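3.2 Joint sealing and load transfer

The trial length at Skondlow was laid as jointed unreinforced concrete on a cement-bound base. Two sealants were compared, a hot-poured bituminous compound (Natari) and a cold-applied silicone (Tulard). Each was placed in 20 consecutive transverse joints in the same lane. Joint grooves were sawn, flushed with water, blown out with compressed air and left until the faces were dry to the touch. A backing strip was pressed in before sealing.

Load transfer was measured with a falling weight deflectometer, with the plate set on the approach side of each joint. Efficiency was taken as the deflection of the unloaded slab divided by that of the loaded slab. Three drops were made at each position and the first was discarded as a seating load. All readings were taken before mid-morning, when the slabs were cool and the joints open, as warm slabs tend to lock together and hide poor transfer. 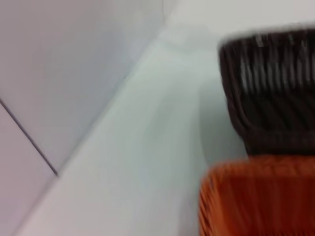 3.3 Condition survey

Each joint was walked by two observers working separately. Sealant was recorded as sound, debonded on one face, debonded on both faces, or torn. Where the two records differed, the joint was visited again and a single entry agreed. Spalls were logged only if they were wider than the sawn groove. The survey gave 108 entries in all, counting each wheel path and the slab centre as separate positions where the sealant differed along the joint.

Debonding was more common in the bituminous joints and was mostly confined to the nearside wheel path. The silicone joints failed less often, but when they did the failure ran along the full lane width. In 6 joints, stones had been forced into the gap and small spalls had formed at the arris.

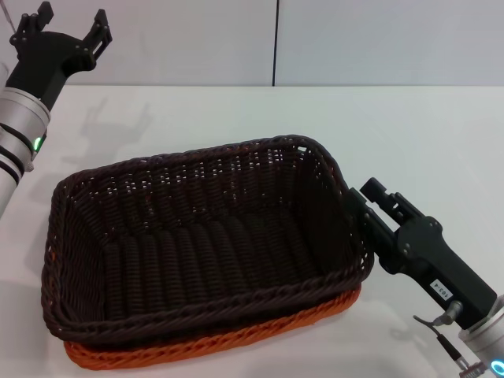

Figure 3. Two woven baskets, the dark brown one on top of the orange one, on a white tabletop.

3.4 Limits of the method

The efficiency ratio does not separate aggregate interlock from support given by the base. A stiff base can raise the ratio at a joint where the crack faces no longer bear on each other. Cores were not taken through the joints, so crack width at depth is not known. The July readings were left out of the comparison, as the deflectometer had been recalibrated between visits.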